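The Avau hands came to my aunt's house in December, in a box so well packed that it took the pair of us most of the morning to get into it, and by then she had already decided she wasn't sending them back.

I ought to explain that my aunt reviewed things. She had done it for years for a quarterly called Cendolar, which went out to people who ran small workshops and liked to be told the truth about a drill before they bought it. Then the drills dried up, the editor discovered robots, and one afternoon he rang her to ask whether she would mind awfully trying out a teaching kit. You hold a gripper in each hand, he said, and do whatever it is you'd like the robot to learn, and the people at Dradance take it away and see to the rest. She asked him what it cost. He said 2,190 pounds to buy or 179 a month to hire, and there was a silence in which I could hear her deciding to be difficult.

"And what am I to teach it?" she said.

"Anything you like. Something from round the house."

So she chose laying the table, because she had strong views on it and felt that most people did it badly.

I was there as the one who reads the manual. The manual was by somebody at Aubert, who made the harness, and it had been put into English by a person who loved the word "kindly". Kindly tighten the straps. Kindly do not wear the harness near a pond. We tightened the straps, kindly, and my aunt stood in her good slippers with a gripper in either hand, opening and closing them at me like a crab who has been told some gossip.

"They're heavier than they look," she said. I read out that each one weighed 410 grams. She said she hadn't asked for a number, she was making an observation, and would I write it down as an observation. I did.

The first morning was dreadful. She dropped a fork, then the same fork, then a napkin ring that rolled under the dresser and is, for all I know, still there. The jaws closed a moment before she thought they would, or a moment after, and she had a way of leaning over to help with her elbow that the manual was quite firm about. At lunch she put the hands down and ate her soup and said it was a silly toy and she would say so in print.

But after lunch she picked them up again, and I remember how the room went quiet. She had stopped bossing them. She took the edge of a side plate and waited until it was properly held, and brought it across, and set it down so gently that I only knew it had landed by her shoulders. Then she did it again. She did it until the light went – and I sat on the arm of the sofa with the manual open on my knee and didn't read out a word of it.

"Your uncle used to lay a table like that," she said when she had finished. "As if somebody was asleep in the next room."

Her review ran to 2 pages. She gave the grippers high marks and the cables low ones, as they got everywhere and she'd had to step over them like a heron. She thought the hire terms fair and the price to buy a bit steep for anybody who wasn't going to use it every week. The harness was comfortable once you had stopped arguing with it. She told readers with small wrists to take off their bracelets, advice she never took herself, and she said that the first morning should on no account be counted against the thing.

What she left out was the letter she sent to Dradance, which I posted for her. She wanted to know, if a robot did learn it from her, whether it would learn the waiting as well. They wrote back very nicely. They said they hoped so.

She kept the kit on hire until the spring. 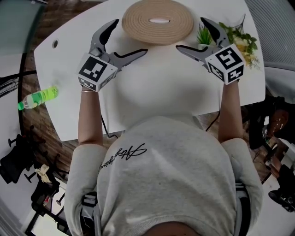
**Words: Ravinder Dhillon**

*Ravinder writes short stories, mostly about relatives, and is at work on a longer one about the napkin ring.*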